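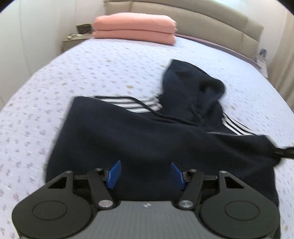 Dark navy hoodie on the bed.

Started sorting the matchbox labels again this weekend. Going to post as I go, mostly so I have a record of what I did with them.

Background for anyone new. I collect matchbox labels, not the boxes. My uncle worked at a hardware counter and saved them for me when I was a kid. I stopped in high school and picked it back up after I moved to Haltstead.

I collect by maker now. Tried collecting by country for years and it got out of hand. You end up with thousands of labels you don't care about and no money for the ones you do.

My main maker is Wekach. Small factory, plain designs, mostly birds and tools on a yellow ground. They changed printers at some point and the yellow got a lot paler. I keep the two yellows in separate albums.

The other one is Poojary. Brighter colors, thinner paper, much harder to find without tears. I have roughly 60 and I would call maybe half of them good.

Sun 19 March was the club swap. Smaller turnout than the last one but better material. Barrett Schumacher brought a shoebox of mixed packets he got from an estate and let people go through it before he priced anything.

I came away with 4 Wekach labels, all the early yellow. One is the heron with the beak pointing left. I had only seen the right-facing one before. Don't know yet if it's a real variety or if the plate was just redone.

Asked Chiến Diệp, who has been at this a lot longer than I have. He has the left-facing heron too, on the paler yellow. So it was used with both printers. That's more than I knew last week.

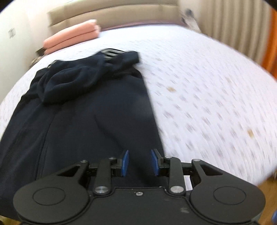
Soaking. A few of the new ones were still on cardboard. I use cool water in a shallow tray and leave them until they slide. If I have to pull, they go back in. Warm water is faster but the red runs on the Poojary labels and you can't fix that.

Drying is between blotters with a heavy book on top, overnight at least. I change the blotters once. Paper towels leave a pattern, don't use them.

Someone asked about mounting. Hinges for the common ones, clear corners for anything I might want to turn over. The backs matter with Wekach, there is sometimes a number penciled on by the packing room.

I keep the albums in Hosent binders. They are deep enough for 50 pages and they lie flat. The older ones had a better clasp. If anybody has spare old ones, I'd buy two.

Went through the duplicates tonight. I have a stack of common tool designs, hammer and plane mostly, free to anyone starting out. Just cover the postage.

Want list for the April swap: Wekach owl in any shade, the Wekach hand drill with blue lettering, and any Poojary label with the border complete on all sides. Will trade the second anvil for the owl.

Heron is in the album now, next to the other one. Still need to write up the page.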